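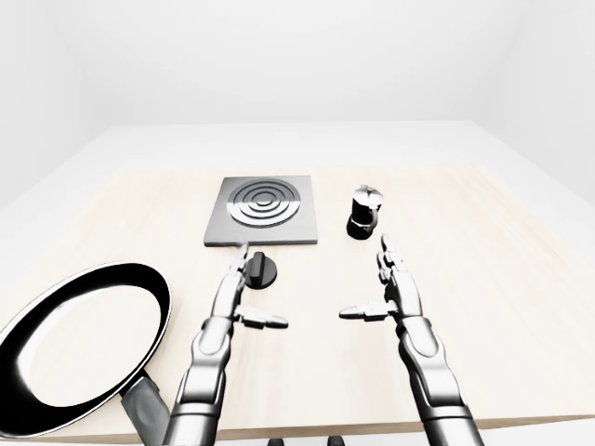
Simulated kitchen task in Firel Studio: two robotic hands in front of a hot plate, a control knob and a moka pot. Rendering: Stalthorpe

Stalthorpe releases Firel 3, planning software for two-handed robots

29 Jul 2019 – Stalthorpe, maker of software for robot control, today announces the release of Firel 3. The new version plans the movement of two arms and two hands together, and lets the user test every plan in simulation before it is sent to a real machine.

Until now, Firel calculated a path for each arm separately and then checked if the two paths came too close to each other. This worked well for simple grippers. With hands that have fingers and a thumb, it often led to long waiting times, as one arm had to stop until the other was out of the way. Firel 3 treats both arms and all finger joints as one system. In internal tests on the kitchen tasks delivered with the software, the planning time for a two-handed task fell from 15 seconds to 3 seconds.

The kitchen tasks are a new part of the package. They use a table with ordinary objects such as a frying pan, a moka pot, an electric hot plate and a knob. The user can move the objects, change their size and weight, or replace them with own models. A typical task is to turn the knob with one hand and to place the pot on the burner with the other. Such tasks are short, but they ask for quite different kinds of grasp, and a small error in the position of the thumb is enough to make the grasp fail.

The grasp editor has also been rewritten. Contact points are now set directly on the surface of the object, and the software proposes finger positions which the hand can reach. If no position can be reached, the editor shows which joint is the limit. Many customers asked for this function after the user meeting in March.

Firel 3 includes interfaces for seven hand models. Drivers for other hands can be written in Python or C++, and the documentation contains a complete driver with comments as a starting point.

The perception module was developed together with Oberholzer, a supplier of camera software for assembly lines. It compares the position of objects in the simulation with the position measured by the camera, and corrects the plan when the difference is larger than a value chosen by the user. The module is optional and needs its own license.

Brostard, a manufacturer of test equipment for household appliances, has used a preview version for around 12 months. The company prepares its test programs in Firel Studio and transfers them to the test bench afterwards – knobs, lids and handles are the parts which are tested most.

Firel 3 is available from today for Linux and Windows. Customers with a valid maintenance contract receive the update without extra cost. Projects from Firel 2 can be opened directly, but grasps saved in the old format must be converted once with the tool in the "Import" menu. A trial version with all kitchen tasks can be requested from the Stalthorpe sales office.

About Stalthorpe
Stalthorpe develops software for the planning, simulation and control of robot arms and hands. Its products are used in research laboratories and in product testing.

Press contact
Stalthorpe, Press Office
Images in print quality are available on request.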